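Basquete universitário: o pivô que assinou e sumiu

ze_do_garrafao
Skivimside perdeu o pivô de novo. O rapaz assinou com a Sunda em setembro, deu entrevista de boné e tudo, e agora foi para a Hekora. Média de 6 rebotes e empresário de astro.
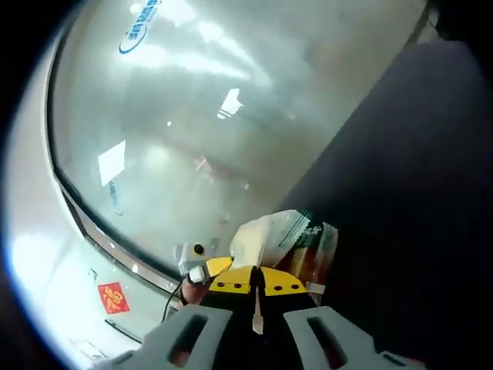

tabela_torta
Discordo, a culpa é da Sunda, que promete titularidade até ao mascote.

ze_do_garrafao
O mascote pelo menos volta para marcar. Eu fui ao último jogo, 3,015 pagantes segundo o telão,

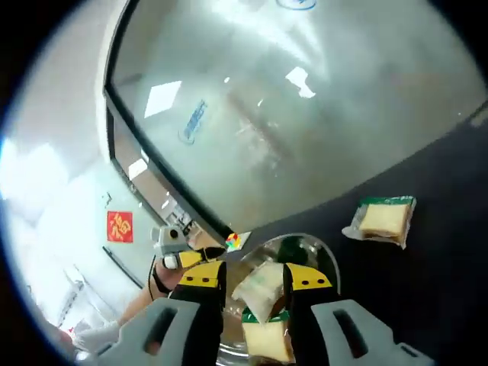
e metade vaiou o garoto antes do aquecimento. Os outros 80 eram parentes.

lance_livre_204
Metade de 3.015 não deixa 80, colega.
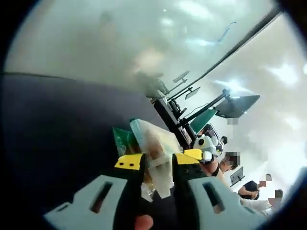
tabela_torta
Ele pode jogar ainda nesta temporada?

lance_livre_204
Só se a liga liberar a transferência.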